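Ticket: Replacement fingers for the Cisero gripper, plus budget for next quarter
Opened by: Deisy Betancur
Assigned to: Efren Agbayani
Status: Waiting on purchasing
Priority: Normal

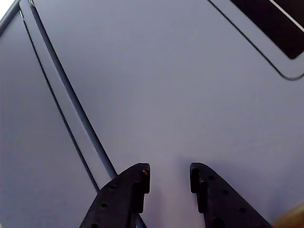

Current fingers over the pale panel, jaws open, nothing gripped.

Deisy Betancur – Sunday, February 23, 2020

Hi Efren! Sorry for the weekend ticket, but I want this in before the March order closes and I know how fast that list fills up. I need to work out what we're buying for the gripper, and I'd like your eyes on it before I ask Amparo for money.

So, the fingers. We're running the black ones with the stepped notch on the inside of each tip and the three small holes down the outer edge. They do fine on blocky parts. Where I keep losing time is on the flat pale panels with the long grooves and the rounded cutout, the ones Heikki wants us to handle all through spring. I can get the tips right down close to the surface, but then there's not much for a notched jaw to grab, and the grooves are narrow enough that I don't trust myself to use them as a grip point (I tried on Friday, slipped off, tried again, slipped off, went for coffee).

There's also a little orange-brown spot near the tip of the left finger. Could be a screw head, could be rust or a bit of glue. I'd like somebody to look at it before we decide whether this pair is worth keeping as spares.

What I've priced so far:

Flivora slim fingers, one pair: $400. Thinner tip, same mounting, 26 days to ship.

Kauppinen quick-change kit: $850. Comes with two pairs and the plate, so we could swap between panels and blocky parts without getting the hex keys out every time.

Do nothing: free, except it's me nudging panels all afternoon.

I'm leaning toward the Kauppinen kit, even at more than double. We change jobs a lot, and every swap means I end up redoing the tool offset too. But I haven't checked whether the plate fits our wrist, and their drawing is tiny and I can't read half of it.

Efren Agbayani

Thanks, Deisy. Good list. The plate should fit, but it adds 6 mm of length, so check your clearance at the cutout before you fall in love with it. Also ask Kauppinen if spare pads are included. I'll look at that orange spot on Tuesday, so please leave the fingers mounted.

Deisy Betancur

Oh, good point on the length, I hadn't thought about that at all! I can live with 6 mm over the flat part. At the cutout I'd come in a bit higher anyway, so I think we're OK, but I'll jog it slowly and measure.

Pads are extra. Of course they are. I've asked Jouko Lehtinen for a written quote with them as a separate line, so Amparo can see what's a one-time cost and what we'll be buying again. I also took the Clodby vacuum cup off my wish list – that's a whole other conversation, with an air line we don't have.

Leaving this open until the quote shows up.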